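How Do You Paint on a Wall That Is Still Wet?

Very quickly.

A fresco is a painting made on damp plaster. The painter mixes colored powder with water and brushes it on. As the plaster dries, it hardens with the color locked inside. You can't peel a fresco off like a sticker, although plenty of damp winters have tried.

There is a catch — plaster doesn't wait for anyone. So painters covered only as much wall as they could finish in one day. Italians call this patch a giornata, or "day's work." A face might take a whole day. A big stretch of plain blue sky might take one too, and it is a lot less fun.

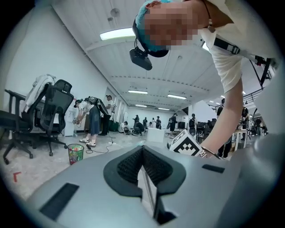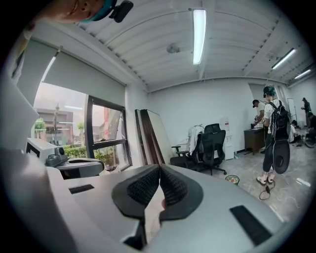
A teal cap shows up in both pictures.

What if you made a mistake? You could chip off the plaster and start again, or paint over it once it was dry. Dry paint doesn't grip as well, so after 500 years the correction may flake away and everyone gets to see the mistake.

Try this: look closely at a fresco and hunt for thin seams, often running around a head or a shoulder. Each seam is the place where one day stopped and the next began.

Words by Laimutė Kļaviņa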